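Stendico Tracker: Frequently Asked Questions

Why does the pose estimate drift when the gripper points at the ceiling?
Large, evenly lit surfaces give the front end few stable corners. Repeated fixtures are worse, as one light is easily matched to its neighbor. Version 5 rejects such matches if the visual and inertial estimates disagree for 8 consecutive updates.

Do the fingers have to be masked?
Yes. They move with the camera and will be tracked as static background. Load the finger mask from the Skudberg profile and dilate it by 17 pixels to allow for opening and closing.

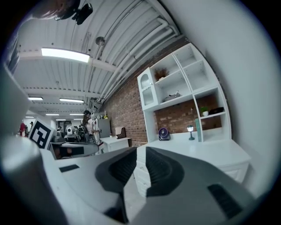
Upward view with the gripper fingers across the lower half and ceiling lights receding behind.

Can I use a fiducial marker to recover the map origin?
Yes, provided its size is set in the map file. A marker seen at a steep angle is used for relocalization only and does not update the scale.

What happens to features on people?
They are dropped as outliers in most cases. If a person fills much of the view, enable the dynamic filter.

How many features should I request?
The default is 150 per image. Higher values slow the Rolelance export and rarely improve the result.

Who maintains the mask tool?
Sabina Mikuš. Send calibration questions to Liam Mac Carthaigh.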